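OK so our rain garden at Humach Primary is finally in the ground and I have so much to tell you!

1. Quick background for new people. The bottom oval used to turn into soup every winter. All the runoff from the hall roof went straight across it and into Surno Creek, bark chips and all.

2. Last year the grade fives wrote to the council asking for help. Two pages, with diagrams, and one very stern drawing of a frog. We got a grant of $935 – small, but it paid for the gravel and the pipe.

3. Then the plants. 155 seedlings, all local species, grown from seed by Matvii Shevchuk at the Pavliuk nursery up the road. Sedges and rushes in the low part, lilies and tussock grass around the rim.

4. Every class planted a patch. The preps were the fastest by a mile (and the muddiest, I have never seen socks like it).

5. We lost 14 seedlings to ducks in the first week. Ducks! The grade threes made little cages out of old wire baskets and the rest are doing beautifully.

6. Vitória Paiva's science group is testing the creek water upstream and downstream of us, same spots every time, and plotting it on the big chart outside the library. Go and have a look at pick-up.

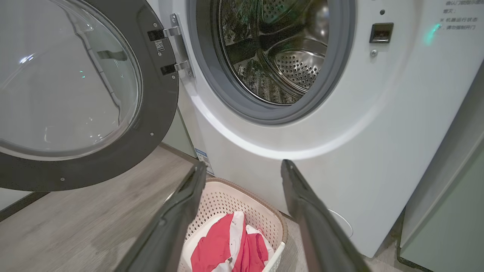 Humach, March

7. Next up is the tank! It goes behind the art room and will feed the garden through the dry months. The kids want to name it and Skidness is winning the vote, don't ask me why.

8. If your family has spare mulch or a wheelbarrow we can borrow, leave a note at the office. We start at 2 pm and there'll be fruit and cold water for all the diggers – hats on please!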